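工单编号 3936
产品:Trostby 透明按压瓶(大号)
问题类别:泵头 / 出液异常
状态:已解决
提交日期:2022-09-03

问题描述(用户填写)

你们好呀!先说一下,我不是来退货的,瓶子本身我挺喜欢,就是泵头跟我闹别扭闹了好几天,想请你们帮我看看到底是我不会用还是它真有毛病。

情况是这样的:我下个月初要出门一趟,想把家里的东西分装到小瓶里带走。以前我都是拿大瓶直接往小瓶里倒,每次都倒得满桌子都是,擦桌子擦到没脾气。后来在 Lekell 的网店看到你们家这个大号按压瓶,写着容量 2000 毫升,我心想那不正好嘛,按一下出一点,多省事!买回来洗干净晾好,装上水打算先试一试(我这个人胆子小,新瓶子一定要先拿清水练几天手才敢装正经东西)。

结果呢,按下去是软的,弹上来也是软的,嘴那里偶尔吐一个小泡泡,再按,又没了。我按了好半天,手都酸了,出来的水还不够润个瓶底。换个角度按,一样。歪着瓶子按,一样,还差点把瓶子按翻。

我自己先试过的办法:
把泵头拧下来又拧回去,没用。
把出水嘴拿温水泡了一会儿,拿牙签通了通,里面没有堵东西。
把水加满一点,好像好了那么一下下,过一会儿又不行了。
换了个地方放(我知道这听起来很傻,但人急了什么都想试)。

请问这是漏气吗?还是那根吸管的问题?

客服回复(一)

您好,感谢您的详细说明。按您描述的现象,常见原因有三种:泵头与瓶颈之间密封圈没有放平;吸管没有完全插进泵体;吸管下端贴死在瓶底。请您依次检查,并告诉我们吸管装好后下端离瓶底大概有多远。如果方便,也请说明瓶内装的是什么液体,较浓稠的液体首次出液需要多按几次。

用户补充(一)

收到收到!我照着查了。

密封圈:还真有一边翘起来了,应该是我洗的时候抠出来过,放回去没压好。我用手指肚沿着一圈慢慢按平,再拧上去,手感立刻就紧了一些,能明显感觉到底下有东西在往上走。

吸管:我拔下来看,插口那头有一点点松。我就使劲往里推,推到推不动为止。下端离瓶底还有一小截,没有贴死。

然后重新按,头几下还是空的,后来就出水了!不过出得一股一股的,有时候多有时候少,停一晚上第二天又要空按好几下。所以只能算好了一半。

装的就是清水,不稠,所以应该不是稠不稠的事。 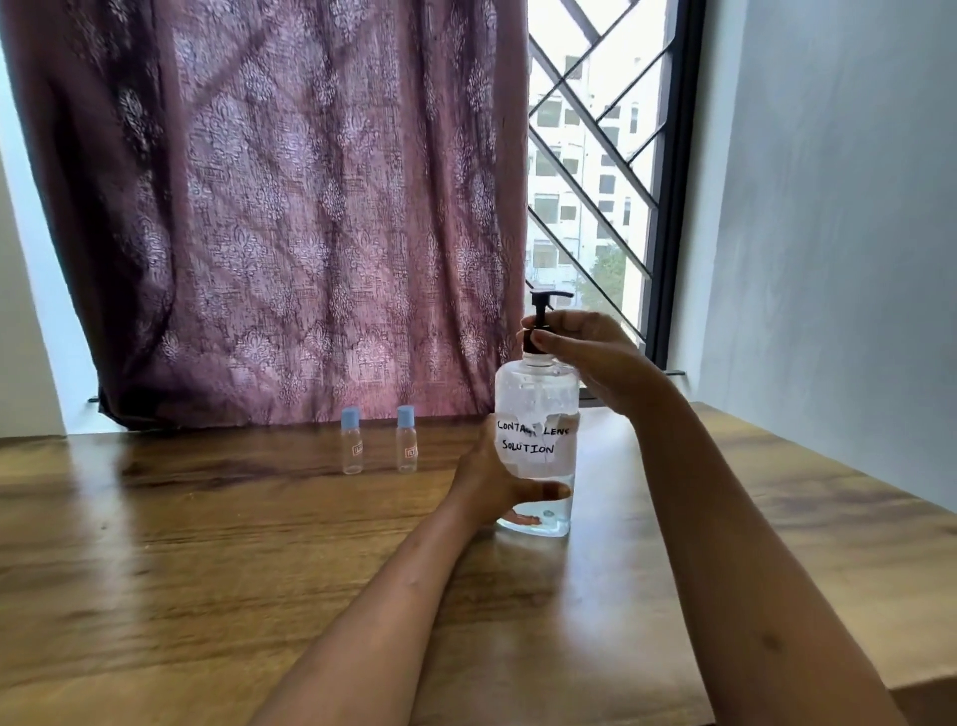
瓶身上的标签也顺便跟你们说一下,免得以后有人跟我一样问。我最早贴的是普通便利贴,沾一点水就卷边,卷着卷着就掉了,掉了我还得闻一闻猜一猜里面是什么,太吓人了。后来改成白纸写黑色大写字母,横着贴在瓶身中间,CONTACT LENS SOLUTION 分成两行写,隔老远也认得出来。纸有点皱,我不管它了,能看清就行。两个浅蓝盖子的小瓶我也摆在旁边,泵头一听话就拿它们试。不过我得老实交代,标签是提前写好的,护理液我还没敢真往里倒呢,想先问问你们:这个瓶子到底能不能装隐形眼镜护理液?我室友说瓶子洗干净就行,我心里没底。

客服回复(二)

您好,先回答最后一个问题:不建议。本产品为日用分装瓶,出厂时未经无菌处理,不能用来存放隐形眼镜护理液。小分装瓶同样如此。护理液请一直放在原装瓶里使用,出门请购买原厂的旅行装。已经贴上的标签请您撕下,避免家里其他人误用。

关于出液不均匀:泵体内部有一个小阀珠,如果清洗后里面留了水垢或空气,会出现您说的断断续续和隔夜回落。请把泵头整个取下,放进一碗温水里,连吸管一起,在水里连续按压,直到按压时不再冒泡,再装回瓶上。请勿使用开水。

用户补充(二)

哎呀还好我问了!!标签已经撕了,撕得不太干净,留了一圈胶印,我拿食用油抹了抹再用洗洁精洗掉了。护理液老老实实待在它自己的瓶子里,旅行装我也下单了,Dunmore 那边的药店就有,走过去没几步路。

泵头我按你们说的放碗里按,一开始咕嘟咕嘟冒了好多泡,看着还挺解压的,按着按着就不冒了。装回去,第一下就出水!第二下也出!我高兴得连着按了一排,把洗菜盆都按出一层水来。

放了一晚上,早上再试,空按一下就上来了,这个我完全能接受。

现在我打算拿它装洗手液,就放厨房水池边上。那两个小瓶一个装沐浴露一个装洗发水,出门够用了。瓶子上我会重新写标签,还是白纸大字,外面加一层宽透明胶,四边都比纸宽出来一点,这样水就钻不进去了(这招是我在 Zuvby 论坛上翻到的,分享给大家)。

还有一个小建议可以转给写说明书的同事吗?密封圈那一步能不能画个图呀,现在就一行小字,我第一遍根本没看见。还有能不能装护理液这种事,也印在瓶子包装上吧,像我这样想当然的人肯定不止一个。

另外再问一句,泵头单卖吗?想备一个,万一哪天又被我洗坏了。

客服回复(三)

您好,很高兴问题已经解决。说明书和包装的建议已转给产品组。泵头有单独的配件,搜索配件号 115 即可,下单前请核对瓶口尺寸与您手上的型号一致。装洗手液时如果觉得偏稠,首次使用请多按几下。本工单将在您确认后关闭,如再次出现同样情况,可在原工单下继续回复,无需重新提交。

用户确认

找到 115 了,已经加购物车。可以关了,谢谢你们,回得很耐心!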